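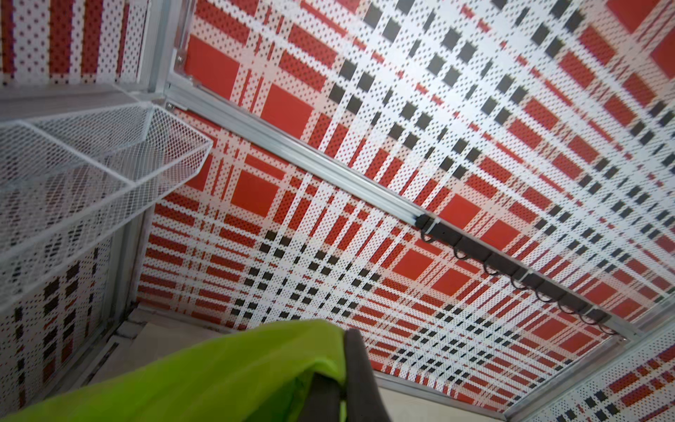
Flatbed Printer and Finishing Room: Inspection Checklist with Comments

Site: Wotbridge, large format department
Equipment: Endine flatbed printer, Stenero laminator, Hidayat cutting table
Inspected by: Hayley Mottram
Period: November 2019
Work order: 2691

Marking: OK = acceptable. C = correct within the period given. S = stop use until corrected. N/A = does not apply.

Section 1. Access and floor

1.1 Main aisle clear to full marked width of 900 mm. OK
1.2 Floor free of backing paper, offcuts and strapping. C
Comment: Strapping left between the cutting table and the wall. Remove at end of each shift. Bin to be moved to the operator side of the table.
1.3 Exit door opens fully from inside. OK
1.4 Floor tape intact around gantry travel zone. C
Comment: Tape worn through at the loading corner. Replace within 14 days.
1.5 Full sheets stored in the vertical rack, restraint bar down. OK
Comment: Bar was down on both bays. Upper pin on bay 2 is a bolt, not the supplied pin. Order the correct pin.

Section 2. Flatbed printer, mechanical

2.1 Emergency stops, all four positions, tested with gantry moving at slow speed. OK
2.2 Gantry bump strips stop travel in both directions. OK
2.3 Carriage height sensor trips on test block. C
Comment: Trips on the left side every time. On the right side it tripped on the second pass only. Sensor face cleaned and test repeated with correct result. Recheck weekly until the next inspection. If it fails again, mark S and call for service.
2.4 Side covers fitted and fasteners complete. OK
2.5 Vacuum zones hold a test sheet flat. OK
Comment: Perforated and textured stock does not seal. Operators are using edge clamps for this work. Clamps must sit below carriage height. Check with the gauge before the first pass, with the print heads parked.
2.6 Bed surface free of cured ink and adhesive. C
Comment: Cured ink along the zero edge. Plastic scraper only. Heads parked and gantry locked out during cleaning.

Section 3. UV lamps

3.1 Lamp shields in place, no visible light leak at standing height. OK
3.2 Lamp shutter closes when gantry stops. OK
3.3 Lamp hours recorded. OK
Comment: Left lamp 806 hours. Right lamp 233 hours, replaced in April. The log shows the replacement but carries no signature. Supervisor to sign.
3.4 UV rated glasses at the operator station. C
Comment: Three pairs present, one badly scratched. Discard and replace. Clear safety glasses from the cutting table are not a substitute unless marked for UV.
3.5 Warning label legible on both lamp housings. OK

Section 4. Inks, flush and waste

4.1 Ink stored upright in closed cabinet. OK
4.2 Safety data sheets match products on the shelf. C
Comment: No sheet for the adhesion primer. Obtain from supplier and add to the binder and the shared drive.
4.3 Nitrile gloves available in all sizes used. OK
4.4 Eyewash station reachable and in date. OK
4.5 Waste wipes in lidded metal can, emptied daily. S
Comment: Lid did not close. Hinge bent. Can taken out of use and exchanged for the spare during the inspection. The spare is now the only one on site.
4.6 Extraction running at the printer before first print. OK
Comment: Filter gauge in the green band. Next filter change is entered on the maintenance calendar.

Section 5. Laminator

5.1 Nip guard stops rollers when raised. OK
5.2 Foot pedal guarded against accidental use. OK
5.3 Roller surface free of cuts. C
Comment: Shallow cut near the right end of the top roller, consistent with trimming film on the machine. Trim on the bench. No knives on the laminator table.
5.4 Heat warning displayed. OK
5.5 Loose clothing and lanyard rule posted. OK

Section 6. Cutting table

6.1 Light beam stops cutting head. OK
6.2 Blades changed with power isolated and key removed. OK
6.3 Sharps container less than three quarters full. OK
6.4 Cut resistant gloves used when handling metal panels. C
Comment: Gloves are provided but kept in the office. Hang at the table. Fresh cut edges on aluminum are to be deburred before the panel goes to packing.
6.5 Dust collection hose sound. OK
6.6 Lift assist used for sheets over the posted weight. N/A
Comment: No sheets of that weight were in work.

Section 7. Open items from previous inspection

7.1 Extension cord at proofing desk replaced with fixed outlet. Closed.
7.2 Second fire extinguisher mounted on bracket. Closed.
7.3 Lockout tags for compressor. Still open. Tags received, not yet issued to operators.

Items marked C without a stated period are due in 30 days. Return the signed copy to H. Mottram with the work order number on each page.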